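Jorkness Floor Statements

Overview
Jorkness is a text collection of public statements on border enforcement and agency oversight. It holds 700 statements made by lawmakers in committee hearings, floor debates and press releases. Each one is stored as plain text with a stance label.

Fields
id — record number
chamber — upper or lower
setting — hearing, floor or release
text — the statement, unedited
stance — cut, keep, reform or none

Labeling
4 readers worked in pairs, so every statement was read by 2 people. Where a pair disagreed, Friederike Steinbach made the final call. A set of 100 statements was labeled again in April using the revised guide. The older labels for that set are kept in the file stance_old.

Known limits
Statements under one sentence were dropped. Quotes from other speakers stay in the text and can mislead a stance model. Party is not included as a field — join on the speaker table if you need it.
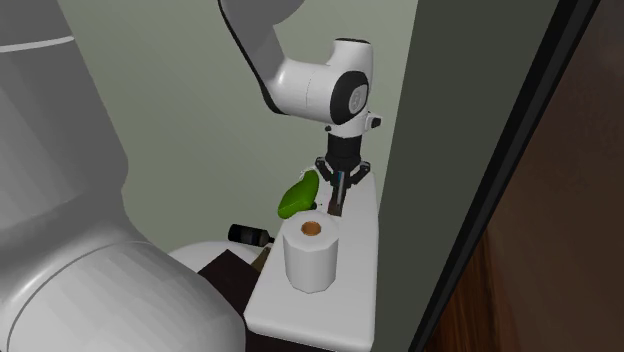

Simulated robot arm over a narrow white ledge.

Related sets
Pornik covers local council minutes in the same format. Gastance holds the stance guide and the scoring script.

Contact
Send label errors to Joris Schouten with the record number and the label you propose.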